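Growing Clumping Grasses as a Privacy Screen in a Cold Courtyard
Project report, Horticulture Practice II
Restdale campus, submitted 2021-09-29

1. Background

The courtyard between the Penier building and the workshop is narrow and receives wind from the north. The college asked our course to propose a living screen, so that people in the ground floor rooms are not looked at from the path. My part of the project was to compare three ornamental grasses: switchgrass, feather reed grass and Chinese silver grass. All three form clumps and do not send long runners, and this was a condition from the grounds office.

2. Plants and soil

The plants came from the Chaudhry nursery as young divisions in small pots. We ordered 280 and planted them in a bed along the whole wall. The soil was heavy and had pieces of old brick in it. We removed the large pieces by hand and mixed in compost to the depth of one spade. I think now that we should have gone deeper near the drain, where water stands after rain.

The total budget was $2,421. From this, $1,545 was spent on plants and the rest on compost, edging and a soaker hose from Tromar.
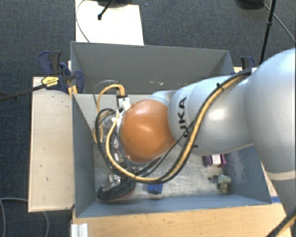

Feather reed grass was the first to give a useful screen. It started growing early in spring, when the other two were still brown, and its stems stayed straight in wind. The flower heads opened pinkish and dried to the color of straw. Silver grass was slower, but its leaves made the thickest cover by the end of summer. The dry leaf bases turned an orange-brown close to that of the rounded gripper on the KUKA arm, and at first I took this for rust disease. I rubbed the leaves with white paper and no powder came off, so I recorded it as normal aging. Switchgrass fell over in the shaded corner and had to be tied.

3. Watering and care

We watered twice a week in the first season and only in dry periods after that. No fertilizer was given. In one row we cut the old stems in December, and in the other rows we left them until spring. The row cut early had more dead crowns, mostly in silver grass. One row is too little for a strong conclusion, but I would not cut early again in this place.

4. Height

At the last measurement the feather reed grass reached 70 inches with flowers. The leaves alone are much lower, and for a person standing on the path it is the leaves that hide the window. I did not think of this when I made the measuring sheet, so leaf height is missing for the first season.

5. Recommendation

For the windy part I suggest feather reed grass in two rows, with silver grass behind it where the bed is wider. Switchgrass can stay at the sunny end. The wet place near the drain needs to be dug again before anything is replanted there.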